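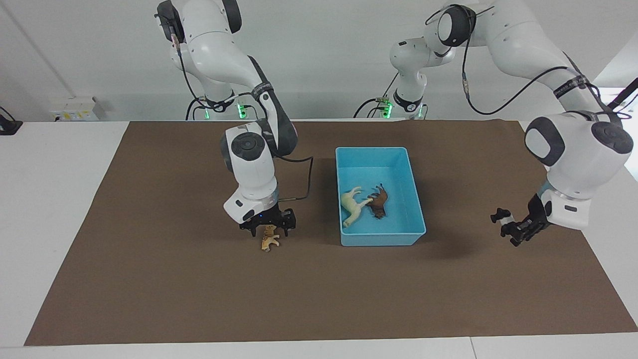
Workshop > Bench Tips > Grippers and Arms

Trying out grippers on a two-arm bench: tips that saved us some grief

Reading time: 5 minutes

If you have a pair of small arms and a drawer of fingers and pads that you keep meaning to compare properly, pull up a stool. I have been at this since April in the back half of our workshop in Temcombe, and I've made most of the mistakes already, some of them twice. What follows is written for people working at home or in a small shop, with a table, a couple of arms and more patience than money.

Start with the table

Cover it. A white tabletop looks smart but it throws light back up at the cameras, and small pale things vanish against it. We lay a big sheet of plain brown over ours and leave a strip of white showing at the front so we can tell when the mat has crept. Matte is what you want. I bought a lovely glossy one first (on sale, of course) and spent a whole evening chasing glare before I rolled it up and gave it to my sister for her potting bench.

Mark where the corners of the mat go with a pencil. You'll bump it sooner than you think, and then last week's numbers and this week's numbers won't belong to the same test.

Pick objects that are a bit of a nuisance

Wooden blocks are fine for the first day. After that every gripper looks wonderful on them and you learn nothing. Toy animals are my favorite, the kind you find in any toy aisle. They have thin legs and tails and round bellies, they lie at silly angles, and they never present the same side twice. Horses are good for legs, and a lion with a mane is good for finding out how your fingers deal with a lump at one end.

Put two in together and let them touch. One animal alone in a bin is an easy pick. Two lying with their legs toward each other is where a wide finger starts dragging the neighbor along, and you do want to know that before you order a second pair.

Use a low bin

A shallow plastic bin with a rounded rim lets the fingers come in from the side as well as from the top. Deep ones force a straight-down approach and the wrist housing gets in the way long before the fingertips arrive. Choose a color that none of your objects have. Light blue has been very kind to us, apart from a shine on the inside wall under the ceiling light, which I fixed by moving the lamp and not, as I first tried, by sanding the bin. Please don't sand the bin.

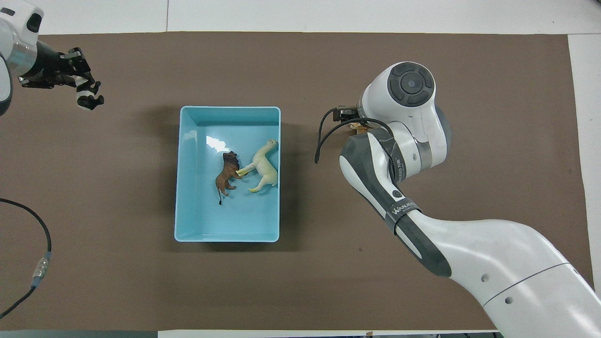

Lion and llama in the blue bin, with a gripper on either side.

Tame the cables before you compare anything

I can't say this warmly enough – look after your cables! A loop that hangs too low will brush the rim and nudge the bin, and you'll blame the gripper for it. Stretchy straps around the links work well and come off again without leaving goo. Leave enough slack for the wrist to turn all the way, then run it by hand with the power off and watch the whole loop go round. Check any connector lying out on the mat too, and give it a home where neither arm sweeps.

Change one thing at a time

When we tried the Warkholm pads against the Cemow ones, I swapped the pads and sped up the closing in the same afternoon, and had to throw the lot away. Now the rule is one change, then 16 picks on each arm, then a cup of tea, then the next change. Write the settings on a card and leave the card by the controller. My memory is good for songs from the radio and nothing else.

Our notebook has 2,068 picks in it so far and I would still be happier with over 3,000 before I told anybody which pad to buy. For what it's worth, I lean toward the Cemow for thin legs and the Warkholm for anything round. The Štěpánek controller has a slower closing setting that helped both, and I wish I had read that page of the manual first.

Give each arm its own side

Agree on which half belongs to which arm, and set the bin close to the middle so both can reach it without stretching. Run them one at a time until you trust the stops. When you do run both, keep one hand near the off switch and your sleeves rolled up.

Small things

Wipe the pads every 17 picks or so with a barely damp cloth. Dust from a new mat gets on everything for the first few days.

Look at the scene through the camera and also from the side. An overhead view hides how high the fingers are.

Keep the spare screws in a jar with a lid – a saucer is no use at all once an elbow has caught it.

Last updated December 2025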